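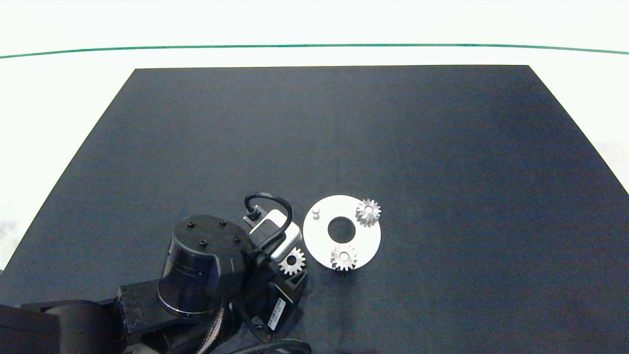

Left arm at the gear station: one gear on the mat by the gripper, two on the white plate.

Software pre-run checklist, gear station, left arm
Filled in by Majdi Azar, Thursday, October 19, 2023
Build: Wuller control stack, Ziltance planner, new grasp scorer switched on

Comments are mine and they ramble. If you only want the verdicts, read the first word after each item.

1. Controller starts clean, no stale faults
OK. I restarted it twice anyway. The second time it came up faster, no idea why, and I'm not chasing it today.

2. Joint limits loaded from the right file
OK, after a fix. It was still reading the March limits, which let the wrist go further than I like. I pointed it at the current file and checked the values by hand in the console (tedious, do it anyway!).

3. Stop button and software stop both tested
OK. Tested both with the arm moving slowly. The software stop logs its event now, so thank you to whoever merged that.

4. Wrist camera stream
OK. Steady at 30 frames a second with the logger running. I wiggled the cable at the connector and didn't lose anything.

5. Hand-eye calibration
OK, barely. Worst error was almost 4 mm before I redid it, and well inside tolerance after. Please don't reuse the saved one from the Huenchumán bench – the file names look the same and I nearly loaded it myself.

6. Gear detection
Needs work. All three gears come up fine with the default threshold, but the one hanging slightly over the right side of the plate gets its center placed too far in toward the plate. My guess is that the mask is grabbing some of the white rim along with the metal. The gear on bare mat is rock solid, nice dark background and no arguments.

7. Peg detection
OK. The peg is white on a white plate so I expected trouble, but the depth channel carries it. Don't turn depth off to save bandwidth, I know it's tempting.

8. Collision model matches the station
Fail, then OK. The plate was in the planning scene as a solid disk. It has a big hole in the middle! I swapped in the Wunard mesh and the planner quit refusing perfectly good paths. Mat height also checked.

9. Planner timeout
OK. Set to 200 ms. Anything shorter and it gives up on the gear at the bottom edge of the plate, where the approach is tight.

10. Gripper force and speed caps
OK. Speed is at 10 percent for first runs. Leave it there until item 6 is sorted out, even if you're bored.

11. Log folder has space and the clock is synced
OK. Deleted my own junk from last week to make room.

Verdict: cleared for slow runs on the mat gear only. The plate gears wait for the mask fix, which I'll try after lunch. If you rerun this list before I do, write your comments under mine and don't overwrite them – I use the old ones to figure out what changed.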